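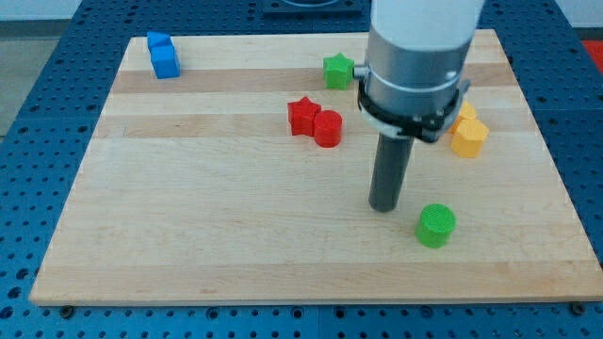

After a long winter of drawing things on the backs of envelopes, I'm very happy to say that the Ollby Street toy library in Stultville is opening its doors again, in a new home and with a lot more on the shelves! If you borrowed from us before, you'll remember the old room above the bakery, with the stairs that were murder on anyone with a pushchair. The new place is all on one level, on the ground floor of the Onyshchenko building, and it has proper storage at last. We've also been adding to the small stuff, the sort of colourful 3D-printed blocks you see scattered on the wooden board, which come in all sorts of different shapes and can be borrowed by the bag. The big stuff is coming back too (yes, the ride-on tractor, I've had that question more than any other).

Stultville, 17 June 2024

I've run the toy library since it was a couple of plastic crates in the back of my car, so please forgive me if this reads less like a press release and more like a letter. We now have 856 toys, games and puzzles in the catalogue, and you can borrow up to nine at a time on one family card. Loans last 14 days. You can renew once by phone or at the desk, as long as no other family has asked for the same thing.

Membership is free for anyone living in Stultville or the villages along the Ollby road. You'll need something with your address on it when you join, and a gas bill or a letter from school will do nicely. Childminders and playgroups can have a group card, which lets them take bigger boxes and keep them for a whole half term. We already have 96 families signed up from the waiting list that opened in March, and there's plenty of room for more.

The move was paid for by Drorkus, the shelving firm on the edge of town, who also fitted out the store room for us at no charge. They asked what we needed, I said "somewhere to put the train track", and they went away and came back with a plan for the whole room. I'm still a bit overwhelmed by it. The low shelves along the window are at toddler height, so little ones can pick for themselves, and the jigsaws now live in wide, flat drawers and no longer slide about in a heap.

A few things have changed, so regulars, please have a read of this bit. We've stopped taking fines for late returns. If something is very late I'll ring you, and if it's lost we'll have a chat about it. Missing pieces go in the "found it" jar on the desk, whenever they turn up, even if it's a year later. Batteries are no longer supplied with the noisy toys (some parents may see this as a blessing) and we'd like the battery covers back on, please, with their screws.

There's also a play corner where you can try things before you take them home. It has a rug, a box of picture books and two very squashy armchairs for grown-ups. You don't have to be a member to sit in it and you don't have to borrow anything either. Come in out of the rain if you like! The kettle is on most mornings, and hot drinks have lids.

We're happy to take donations of good clean toys, though I'd ask you to ring first. Puzzles need to be complete, and we can't take soft toys, car seats or anything with a frayed lead. Wooden train track is always wanted, any make, any amount, and so are dressing-up clothes in bigger sizes for the sevens and eights, who get forgotten rather a lot.

The toy library is open in the mornings during term time and all day in the school holidays. Reporters and photographers are welcome to drop in during opening hours, but please ask parents before taking pictures of their children.

For more information, ring or call in at the Ollby Street toy library desk, Onyshchenko building, ground floor, Stultville. The ride-on tractor can be reserved from opening day, one week per family.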